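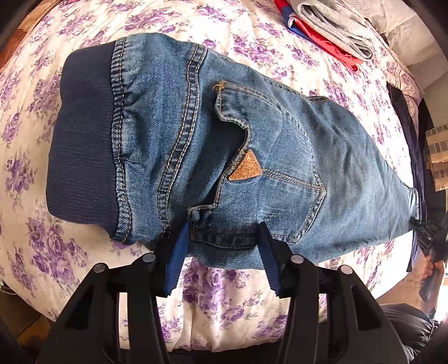 The Rose Duvet

My sister brought the last three bags over in September, after she moved out of the house on Fetberg Road. She put them in the back bedroom and told me she didn't want to see any of it again until the baby was walking. Then she drove home to sleep.

I left the bags where they were for a while. The back bedroom is where our mother used to stay when she visited, and it still has her bedding on it, the white duvet with the purple and lilac roses. I wash it and put it back. I don't have another one that fits.

One evening I came home from work at five and decided to do a bag before supper. The first had sweaters in it and a swimsuit. The second was nearly all maternity clothes. I laid them out on the bed to fold them, and the first thing I pulled out was the jeans.

They were good jeans. Medium blue, faded across the seat, with a wide navy ribbed band at the top where an ordinary pair would have a button and a zipper. A small tan leather patch was sewn by the back pocket. She had bought them secondhand in Hilldale when she was pregnant the first time. I was with her. The woman in the shop told her the band would be loose at the beginning and she should be patient with it. My sister bought them two sizes up anyway, because she said she was going to be enormous.

She wore them for eleven weeks that time. I drove her to the hospital in them and I drove her home in them, and she didn't say anything in the car except that the heater was too high. After that I never saw the jeans and I assumed they had gone.

I turned them face down on the roses and smoothed the legs. A short bit of thread or a tiny tab was sticking up above the pocket. I went to get the scissors from the kitchen, and while I was in there the phone rang.

"Did you open the bags?" my sister said.

"Two of them."

"There's a pair of jeans."

"I've got them out on the bed."

She was quiet. I could hear her dishwasher. She has a Truvholm, the same one I have, and it makes a knocking sound near the end of the cycle.

"I wore them the second time too," she said. "I didn't tell you. I thought if I told you, you'd say it was bad luck."

"I wouldn't have said that."

"You would have thought it."

I said maybe I would have. She laughed a little and then the baby started up and she had to go. She called back ten minutes later with him on her shoulder. He was making the noise he makes before he gives in and sleeps.

"What should I do with them?" I said.

"What are you doing with the rest?"

I told her about the girl at work, the one on the front desk at Sobczak, who was due in the winter and had been coming in with her coat over a pair of unbuttoned pants. I had been going to offer her the whole bag.

"Give her the dresses," my sister said. "Give her the black pants. They're hardly worn."

"And the jeans?"

"Do they look all right?"

I carried the phone back to the bedroom and looked at them. I tugged on the band. The elastic still had plenty of pull in it, and where it joined the denim it gathered up in small puckers, with the gold stitching going over them. I told her they looked fine. I told her about the thread.

"Don't cut it," she said. "I cut one once on a skirt and the whole pocket came off."

So I put the scissors down on the windowsill.

She said she would think about it. I said there was no hurry, the girl had months. We talked about our mother's roses, which my sister hates and always has, and about whether the baby's rash was a real rash. Then she said he was down and she was going to try to eat something while she could.

I folded the dresses and the black pants and put them in a clean bag for work. The third bag I didn't get to. I folded the jeans last, one leg over the other and then in half, with the ribbed band on the outside, and I put them on the shelf in the closet by themselves.

In the morning there was a message from her, sent at some hour when he must have been up. It said she could have the jeans, but to tell her the band is loose at the beginning.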